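Subject: Re: [small-spaces] Little shelf for the supplies table, and the mat under it
Date: Thursday, May 28, 2026

Hello all,

I answer to the message from yesterday evening, which I quote first so that the thread stays readable:

> Has anybody tried one of the small colored wooden shelves for things that always lie around on a table? I mean paper towel, tape, a bottle, batteries, small boxes. I looked at the Famen, but it is 100 for the big one and I don't want to drill into the wall. Also, do you put something under it? My tabletop scratches when I only look at it.

Yes, I have tried, and I am content with mine. I bought it second-hand from a family in Grerkard when they were moving out. It is made for children, I think, and this explains the colors: blue at the sides and at the bottom, pink on top, and two yellow shelves. I wanted first to paint it white. After one week I did not want this any longer.

The top I use for what is tall. Paper towel, water bottle and the orange can would not fit anywhere else. The boxes go on the yellow shelves. I have tried to keep the tape there also, but it is standing next to the shelf on the mat more often than on it, so I have given up and this is now its place.

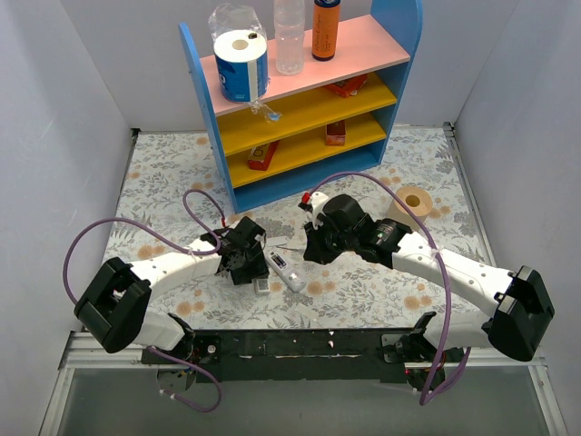 On the list some time ago Bivance wrote that the top board of such a shelf should stay free, as everything you put there makes it easier to tip over. Heavy things belong on the bottom, and a full bottle is a heavy thing.

I agree with this for a shelf which children can reach. For mine I find it acceptable, because it stands low on its bottom panel and I do not pull on it. But if you fill the upper part with glass jars, please think about it again. One more remark to the paper towel: take the plastic wrapper off completely when you open it. I am bad at this myself, and then it hangs over the front and you must lift it every time you want something from below.

Now to the second question, the mat. I have a printed one with leaves and orange flowers on a pale ground. I took it from the end of a roll at Wendt, 2 meters, and I cut it with normal scissors. Some points from experience:

- Cut it a little larger than you have measured. You can always take away more.
- Let it lie flat for 2 days before you put the shelf on it. Mine had a strong wish to roll itself up again.
- A pattern hides crumbs and little stains much better than a plain color. The bad side is that it hides small things too. A screw on those gray ferns is gone until you put your hand on it.

Batteries are less of a problem, as they are big enough and mostly dark. Still, I would like a proper place for them – at the moment they lie where I have put them down, and I don't always remember which are the new ones.
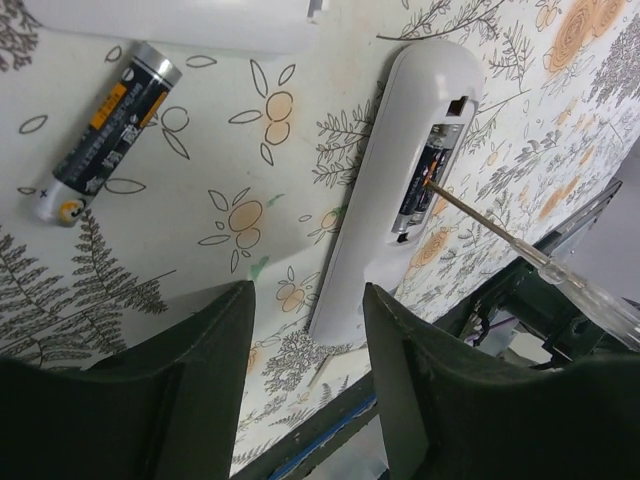
*AA battery on the flower pattern, still looking for a home.*

Has somebody a good solution for this? I thought of a small tin with a lid, or a narrow box which could stand on the lower yellow shelf. It should not be deeper than the shelf and I must be able to open it with one hand. I don't want a drawer insert, I have no drawer there.

To the person who asked: if you still consider the Famen, please measure the height between the boards before you order. For me this was the reason against it. A paper towel roll has to stand upright, otherwise it takes the place of three other things. A used children's shelf is a good start, and you can sell it again in September when everybody is looking for such furniture.

With kind greetings to the list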